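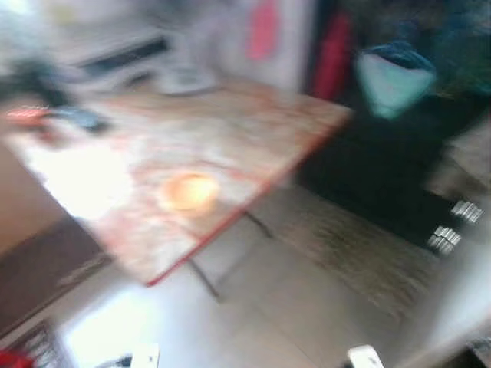
Progress report on the furnishing of the common dining room, Sokol house

Prepared by Aniela Pawlak for the Ristell fund
15 January 2023

1. What this report covers

This is the second report on the grant which we received for the common dining room in the Sokol house. The first report was sent in August and it described the emptying of the old room and the repair of the floor. The present one speaks about the tables, the dishes and the daily use of the room. I have tried to keep it short, but I was asked by your office to give more detail than last time on how the things are standing up to use, so section 3 is longer.

2. The floor and the tables

The light grey tiles are all laid, and the work was accepted without corrections. We had considered a darker tile, which would show less dirt, but the room has few lamps and the residents preferred the lighter one. It makes the room brighter, and I think they were right.

The tables were ordered from Tutier and all of them have arrived. The model is square, with a pale mottled top in cream and beige, a thin red band on the edge and thin dark legs. It was the second choice in our application. The first choice was taken out of production before we could place the order, and I informed your office of this by letter. The price of the two models was the same, so the budget line did not change.

The delivery came five weeks later than it was promised. During this time the residents ate in two turns at the old tables, and this was tiring for the kitchen. I want to thank the kitchen team for their patience.

3. How the furniture is used

The room is open from breakfast until the evening meal. Between the meals the tables are used for many other things: cards, homework of the grandchildren, letters, sewing. We did not plan this in the application, but it is a good result. The rule is that each person takes their things away before the tables are laid. This rule is kept better at breakfast than at supper. Small things are still left on the tables and on the floor underneath, and whoever sweeps the room has to pick them up first. We have put one box by the door for lost things and it is emptied at the end of each month.

On the condition of the tables I can report as follows.

The tops clean easily with a damp cloth. Tea marks come off if they are wiped the same day. On two of the tables there is a small scratch, which was made when they were carried in. Tutier has offered to send a repair stick, and we have accepted this.

The red edge was my worry at the beginning, because on our old tables the edge came off in the corners. Until now it holds everywhere. I check it when I check the screws of the legs.

The legs are the weaker point. They are light, so the table is easy to move, but on one table the screws became loose after several weeks. They were tightened and we now look at all tables once a month. I would also like to buy felt pads, to protect the tiles and make less noise — several residents with hearing aids have complained about the sound when a table is pulled.

Strong light is also a difficulty. It reflects on the pale tops and some residents find it unpleasant at their meals. We are asking for prices for simple blinds.

4. Dishes

The plates and bowls were bought from Plisia as it was agreed. We received 24 full sets. One bowl was broken in transport and it was replaced without cost. The plates are a little heavier than the old ones, and two residents with weak hands now use the lighter plates from the former kitchen. We will keep a few of these old plates for this purpose and will not throw them away.

5. Money

From the grant of 2,000 euros, 200 remain unspent. The invoices from Tutier and Plisia and the bill for the floor are attached to the paper copy of this report. I ask for your agreement to use the remaining sum for the felt pads and the blinds. If the blinds prove more expensive than the sum allows, the house will pay the difference from its own account.

6. What is still open

The shelf for the dishes is not yet fixed to the wall. The wall is softer than we believed and needs other fixings — the work will be done when they come. Until then the dishes stay in the kitchen and are carried in on trays.

The repair stick for the two scratched tables has not arrived. I will write to Tutier again if there is no answer by the end of the month.

We also wish to write a short page of rules for the room, in large letters, together with the residents. A first version exists and it is being discussed. There is some disagreement on the hour when cards must stop.

The final report will follow when the blinds and the shelf are in place. If you would like to visit the room before this, you are welcome at any meal, and I ask only that you telephone the day before so the kitchen can prepare enough.

Aniela Pawlak
Sokol house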